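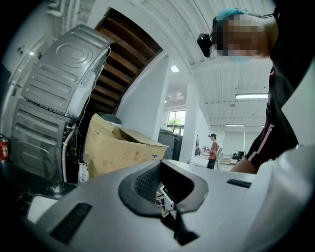 Mon 17 August

On the Pilgate list, someone wrote:

> The hand-held gripper is basically finished. Swap the jaw pads, load Levik, and anybody can teach an arm to fold towels by November.

I'd like to see that towel. I've spent five evenings on this build in our shared workshop and "basically finished" is not how I'd put it.

The housing is fine. Big, gray, smooth, and the oval opening lets you get at the works without taking the shell off. My gripe is with the pad. The parts list calls for a black rubber V with textured inner faces, and the textured kind costs more than the plain one. Has anyone tested the two side by side?

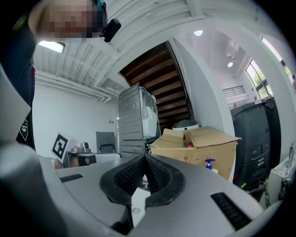 **Walter Taipe**
*Workshop member, gripper build*

Then there's the tag board. Levik wants it tilted toward the gripper - fine - but the notes give no angle. I logged 1,881 readings and threw out 935. Is that normal? If so, put it in the notes.

I'm not buying parts for a second one until I get an answer.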